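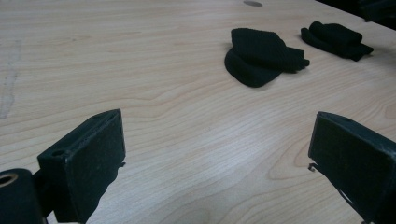 Marlina Wuisan wrote to ask whether a household of two needs a written plan for its paperwork at all, and whether the previous post on the subject had made a small matter into a large one. Her letter was courteous and her objection is a fair one. She keeps her papers in a single drawer and reports that she can find what she wants in it.

My position remains that a written plan is worth having. A drawer serves well until someone else must use it. Last September I was asked to settle the affairs of an aunt in Pralitz, who had also kept a single drawer, and the work took the better part of the autumn. Insurance letters were folded inside recipe cards. The deed to the house was in good order, but the receipt for the new boiler could not be located, and the Wibisono company declined to honor the guarantee without it. The repair cost the estate 1,000 dollars.

The plan now in use in this household is as follows. Papers that prove ownership or identity are kept permanently, in one folder. Papers that support a tax return are kept for the period the tax office requires and are then shredded. Guarantees are kept with the receipt attached and are discarded when they expire. All other papers are read, acted upon and recycled within the month.

A single sheet at the front of the folder states where each item is stored and who should be called. Suryani Sitompul suggested that the sheet be dated and signed, and this has been adopted. The present version is marked February 2026.

Several readers have asked about scanning. I used the Zallex program for two years and found it adequate, although the search function was slow once the archive passed about 1,000 pages. Scanned copies are useful for reference. Certain offices still insist on the original - the county recorder here is one of them - and for that reason the permanent folder has not been reduced.

The question of old personal letters has been left out of the plan. They are in a Dadel biscuit tin on the upper shelf of the hall closet, unsorted, and will be considered separately.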